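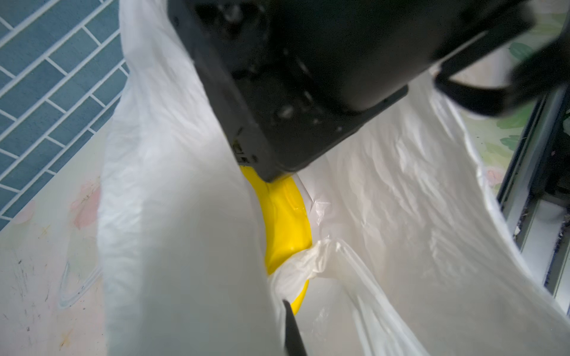
Search the guide
Enter keyword
Go

4.2 Setting up a standing payment run

A payment run groups approved supplier invoices and sends them to the bank as one file. Set up the bank link (section 3) before you start. You need the Approver role in Kombridge.

1. Open Ledger > Payments > Runs and select New run.
2. Enter a run name of up to 33 characters. The bank rejects names containing a slash or an ampersand.
3. Choose the paying account. Only accounts with a confirmed mandate are listed.
4. Set the value date rule. "Next working day" is the default. A run falling on a Saturday is moved forward, never back.
5. Set the cut-off time. Files released after the cut-off are held until the next banking day.
6. Enter the run limit. When the total goes over the limit, the run stops and the status changes to Held.
7. Assign two approvers. The person who created the run cannot be either of them.
8. Select Test. A test file is written to the Outbox but is not sent.
9. Check the control total against the ledger, then select Activate.

Note: Foreign currency invoices are converted at the rate stored on the day of release – the rate shown on the draft is a guide only.

Note: A single file may hold up to 1,727 payments. Larger runs are split, and each part carries its own reference.

Caution: Do not change a supplier's bank details while a run is in status Released. The old details stay in the file, and the change appears only in the ledger.

To recall a run, open it and select Recall before the cut-off. After the cut-off, contact the bank directly and quote the file reference.

9 shares | 2 comments

Tsutomu Yoshida
Step 7 would not save until I gave the second approver access to the paying account as well. Worth adding.

Meinrad Thaler
Does the split in the second note apply to direct debits too? Ours stay in one file.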